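Speaker notes: The release that came too early
6 min read
14 shares · 3 comments

Slide 1. Title only. Say who I am, say the talk is about one fault in one pick-and-place program, and that questions are fine at any point.

Slide 2. Start with the fault. In May we were running the placing task in simulation, the same task we planned to move to the real arm at Reltcombe. Pick up an object, carry it to a bowl, lower it, let go. Our score sheet said the program was doing well. Then Kekeli Agyeman played back a batch of runs at quarter speed and saw the fingers opening while the object was still above the rim. It dropped the last bit of the way. Mostly it dropped into the bowl, and the sheet called that a success.

Pause here. Ask how many people in the room score a placement by where the object ends up. Expect most hands.

Slide 3. The numbers. We had 361 runs in that batch. The sheet passed 283 of them. Of those 283, 90 had an early release when we went back and looked at the finger positions over time. So close to a third of our passes were drops that landed in the right place.

Don't rush this one. Last time I gave the talk I said the numbers too fast and had to go back.

Slide 4. Why it matters. A dropped object in simulation costs nothing. On the real arm it can bounce out, crack something, or roll toward the edge where a person reaches in to catch it. Seidu Odoi did the safety review for the Reltcombe cell and that last case was the one he wrote up. The written rule there is that no one reaches past the line while the arm has power. He didn't want a program that gave people a reason to forget it.

Slide 5. Full-screen picture, no text. Leave it up while I talk through the last stage of the move. The lower end of the object is nearly at the rim, and this is the stretch where the program has to decide whether it has arrived. 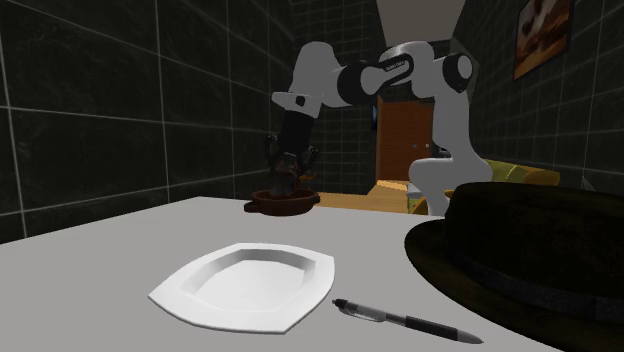
Ewurabena Mensah
Simulation test lead, Vendum

Point to the gripper and then to the bowl. The bowl is shallow and wide, so being a little off to one side is forgiven. Height is much less forgiving. The program at that time had no direct reading of contact. It had a target height and a timer. If the wrist got within the height margin, or the timer ran out, the fingers opened. Either condition was enough.

Mention that there are other things on the table too, a plate, a pen and a hat. They change from one layout to the next. None of them caused the fault, though we spent two days thinking one of them had.

Slide 6. The wrong lead. Our first idea was that the planner was slowing down around clutter and the timer was running out on long paths. It sounded right. Hnat Holovko reran the batch with only the bowl and the target object on the table, and the early releases were still there at nearly the same rate. That killed the idea.

Slide 7. The real cause. Two parts.

First, the height margin was set for a tall object and applied to every object. It was measured from the wrist, so with a short object the wrist could be inside the margin while the object still had a good way to go.

Second, the grasp height was stored when the pick was planned and never updated. If the object slid in the fingers during the lift, the program went on using the old value. Sometimes that made the release late, and the object was pushed into the bowl. We had been filing those under a different fault — gripper overload — and had a separate ticket open for them. Same cause, two tickets, two people working on them in different rooms.

If someone asks why the stored value was never updated: it was, in Arthur, the older controller. The step was left out when we moved the code across. The release notes for Arthur list it under housekeeping.

Slide 8. What we changed. Read the list slowly.

The offset between wrist and object is measured again after the lift.
The height margin is taken from the bottom of the object.
The timer no longer opens the fingers. It stops the arm, keeps the grip closed and raises a fault.
The score sheet now checks the height of the object at the moment of release.

The third item got the most pushback. A stopped arm needs someone to go and clear it, and the people running the cell did not want more stops. Ekua Atinga's answer was that a stop with a closed grip is a known state and an open grip over a bowl is a guess. We kept the change.

Slide 9. After the change. Same layouts, new batch. Early releases went down to 8, and all of those were cases where the object slipped again after it was measured. Total passes also went down, because the sheet was now stricter. Be clear about this if there are managers in the room. The score got worse and the program got better, and I had to explain that more than once.

Slide 10. What is still open. The second slip. Favo, our logging tool, records finger force, and there is a small dip in most of the remaining cases. We have not yet shown the dip comes early enough to act on. Hnat has a test planned. Do not promise a date.

We also have not gone back over the older batches. Some results we reported from them are probably too high. I would say so plainly if asked.

Slide 11. Contact details and link to the fault report. Leave ten minutes for questions. If time is short, skip slide 6 and keep slide 7.

3 comments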